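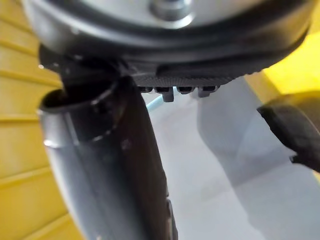
Fig. 1. Vue poignet : rangée d'ergots sous la coque, doigt gauche en appui.

Module 4 – Cellules d'assemblage bimanuelles sur étagère
Étude de cas : évaluation du kit Wunberg
Support de cours, version d'octobre. Rédaction : Aparecida Amaral. Travaux dirigés : Godfrey Mushi.

1. Objet de la séance
Le kit Wunberg est proposé par la société Dullenberg aux ateliers qui assemblent des pièces plastiques en petite série. L'offre comprend deux bras, deux mains polyarticulées, une caméra de tête, une caméra par poignet et une licence logicielle annuelle. On l'examine ici du point de vue de l'acheteur : ce que le kit fait, ce qu'il exige de l'atelier, ce que le contrat laisse de côté.

2. Perception
2.1. Caméra de tête. Elle sert à localiser les bacs, les coques et les zones de dépose. Sa portée utile couvre toute la longueur d'une étagère, mais les bras masquent une partie du plan de travail dès qu'ils se lèvent.
2.2. Caméras de poignet. Elles prennent le relais à courte distance. La profondeur de champ est faible : sur la fig. 1, la bande texturée et les ergots sont lisibles, les doigts et le sol ne le sont plus. Le constructeur recommande de caler la mise au point sur la zone de contact. Un réglage à 300 mm, adopté par défaut à la livraison, convient mal à l'insertion.

3. Préhension
La main gauche maintient, la main droite présente ou ajuste. Cette répartition est fixée dans le logiciel et ne s'inverse qu'avec l'option « rôles symétriques », facturée à part. Pour une coque haute tenue debout, la prise se fait sur le corps de la pièce, de façon à laisser la base accessible au pouce opposé. 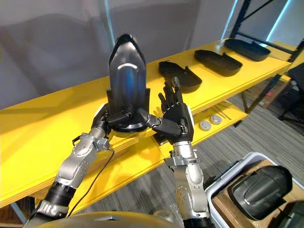 L'approche de la seconde main se décompose en deux phases : ouverture complète des doigts à distance, puis translation lente, paume orientée vers la pièce. La fermeture n'est autorisée qu'après confirmation par la caméra de poignet. Wagner Portela, qui a conduit les essais sur le site de Guimarães, signale que cette confirmation constitue le principal poste de temps perdu. Sur 561 cycles enregistrés, les arrêts relevés à ce stade dépassent ceux de toutes les autres phases réunies.

4. Implantation
– Pièces posées à plat, face creuse vers le haut, à intervalle constant.
– Niveau inférieur réservé aux composants secondaires (disques, tiges).
– Bac de dépose au sol, dans le champ de la caméra de tête.
– Couleur d'étagère contrastant avec les pièces ; le jaune donne de bons résultats avec le plastique noir, au prix de reflets colorés sous les surfaces brillantes.

5. Limites observées
En vue de dessous, la distinction entre les pattes du boîtier et les éléments fins du voisinage reste délicate. Une tige métallique verticale proche de la première patte peut être segmentée avec elle. Les rails perforés à l'arrière-plan ajoutent des contours parasites. Jailson Rangel propose de masquer ces zones dans le modèle de cellule avant tout apprentissage.

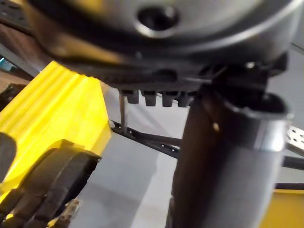
6. Conditions commerciales
Licence de base : 3,000 € par an, mises à jour comprises. Support à distance depuis Uvville, hors intervention sur site. Les doigts sont classés consommables et exclus de la garantie.

7. Travail demandé
a) Établir le chronogramme d'un cycle complet à partir de la section 3.
b) Proposer un critère de confirmation de prise n'utilisant pas la caméra de poignet.
c) Rédiger un avis d'achat d'une page. Remise à Donal Mac Giolla le 21 déc. 2020.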